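Pledudent Practice Pack for Hand-Held Gripper Work

Supplier: Fomen
Written by: Branwen Mathias
Checked by: Abbas Talebi
Current issue: June 13, 2023

Overview

The Pledudent pack is a set of printed working rules, record cards and checking aids for teams that collect handling data with hand-held grippers in homes, schools and small offices. It covers the work from the first visit to the handover of recordings. Most sites will use it next to their own risk assessment, and it does not replace one.

The pack was first issued in April for folding and tidying tasks. The current issue adds a section on household clothing and rewrites the rules on personal papers.

What is in the box

Rule book, 34 pages, spiral bound, wipe-clean cover
Session cards, pad of 300
Finger pad gauge
Door sign, two-sided (Recording / Not recording)
Laminated start-of-day checklist
Consent forms, in a folder with a pocket for signed copies

Spare session cards can be ordered alone. The gauge is supplied with a protective sleeve, which should be kept.

Rules covered in this issue

1. Before the tool is picked up

The operator checks both fingers for free movement and looks at the pads under good light. Pads with splits or lifted corners are changed before work starts. Pivot caps must be seated. The result goes on the session card with the operator's initials, and a tool that fails is tagged and put back in its case.

2. The work surface

Work is done on the surface as the household uses it. Operators do not clear shelves, straighten books or swap a bedspread for something plainer. Items that could fall on a person, and anything sharp or hot, are the only things to be moved, and the householder is asked first. Cables and cords lying in the reach of the fingers are noted on the card.

3. Clothing and soft goods

Each garment is laid out flat once, then left alone until recording starts. Fingers begin fully open and clear of the cloth. The operator approaches from the side nearest the hem or sleeve named on the card and does not press down into the bedding to get a grip. If the fingers pick up the sheet along with the garment, the attempt is kept and marked "double", and the next one starts from a fresh layout.

Ribbed trims and dark panels are to be included in every clothing set. Plain white T-shirts on their own do not meet the rule. 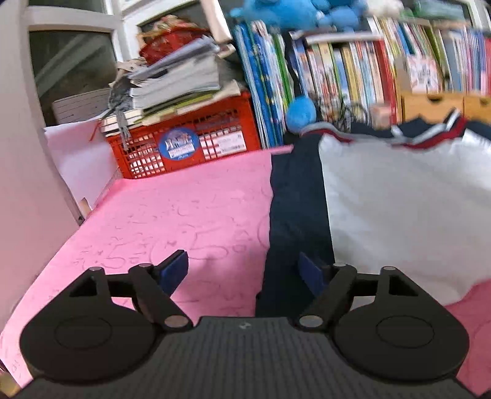
4. Papers, labels and handwriting

Letters, school work and anything with a name or address on it are turned over or covered with the householder's agreement. Handwriting that cannot be read as personal information may stay. Where an operator is unsure, the session is marked "hold" and goes to the site lead before it is copied anywhere.

5. Children's rooms

A parent or guardian signs for the room as well as for the visit. No child is in the room during recording. Toys stay where they are unless they are part of the task, and any that are used go back to the same place afterwards.

6. Session length and rest

No single session runs longer than 18 minutes. The operator then puts the tool down and takes a break of at least 5 minutes. Two operators may take turns with one tool, but each fills in a separate card.

7. Handover

Cards and recordings are handed over together on the day. A recording without a card is set aside and not used.

Fit and compatibility

The rules are written for two-finger hand-held grippers with replaceable pads. The gauge fits the Jotmont and Echeverri pad sizes. For other pads, use the blank table at the back of the rule book to enter the maker's limits. Suction tools and powered arms are outside this issue.

Care and storage

Wipe the gauge with a dry cloth. Keep completed cards away from damp. Signed consent forms should be stored in a locked drawer or cabinet and kept for the period set out in your own data policy.

Ordering

Order by email or through your Fomen account, quoting Pledudent and the issue date. Sites holding the April issue can ask for the replacement pages without buying a new box. Please give the number of operators on site so that the right quantity of cards is sent.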